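Ticket: Skirnside grasp study, success labels disagree with the hand count
Opened by: Prasanna Pramanik
Assigned to: Tiina Koskela
Status: open, relabelling
Jul 13, 2021

The success classifier from the April method note says the new policy manages 59 good grasps out of 200 on wrapped paper rolls. Lutfa went through the same 200 by hand and got a much happier number. One of them is wrong, and Lutfa has already had her coffee. 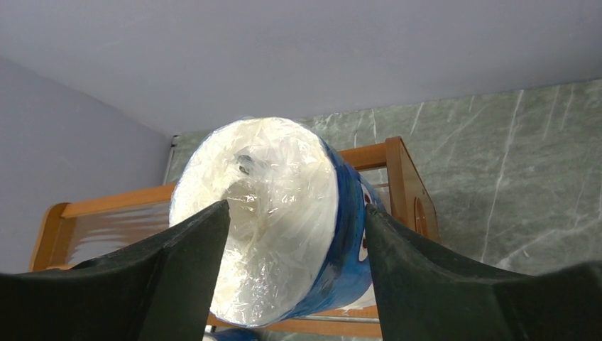 Our classifier calls a grasp good when the patch of view between the fingertips stays the same through the lift. It was tuned on Arier's matt foam blocks, which behave nicely under a lamp. Shrink film does not: the white end of the roll is all creases and glossy streaks, and every streak wanders off as the arm moves. The score reads that as slip.

Tried so far:
Lowered the slip threshold. Misses became successes. Put it back.
Masked out the brightest pixels. Helped a bit, then masked most of a roll.
Retrained on 18 extra clips picked by Trinidad. No change worth the electricity.

Tiina Koskela replied:
Before anyone retrains again, check whether the errors bunch up by pose. My guess is end-on views are worst, the printed side having something for the tracker to hold on to. 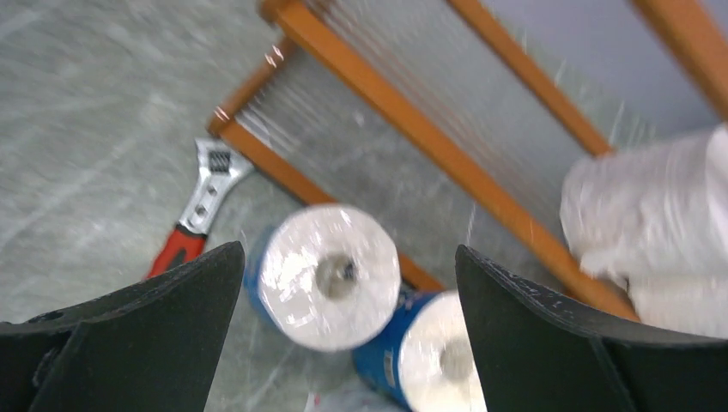
Does this touch the results already sent to Werau?
Only the wrapped-roll row. The foam rows used the same classifier, but they agree with the hand labels, so they stand.

Prasanna Pramanik replied:
Pose check done. Tiina is right, annoyingly. Nearly all the false failures are end-on. I've swapped the patch score for gripper width plus wrist load, as in the Ojeda baseline – duller, and blind to glare.

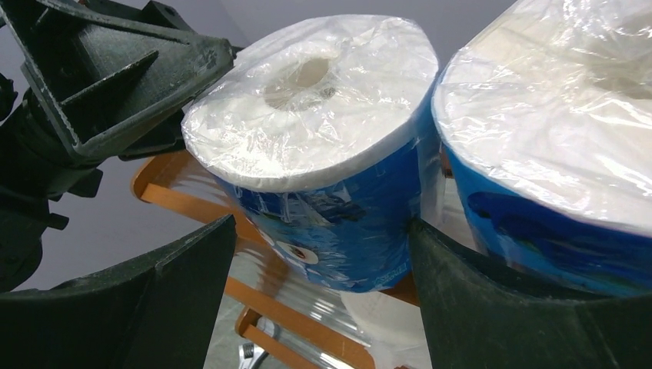 Width alone won't do it, mind. A roll that squashes as it lifts changes the width too, so the load reading has to break the tie. Parveen is rerunning over 500 stored attempts with both signals and will post the disagreements for Lutfa to label blind. Please don't quote the 59 anywhere until then. Trinidad, that includes the poster.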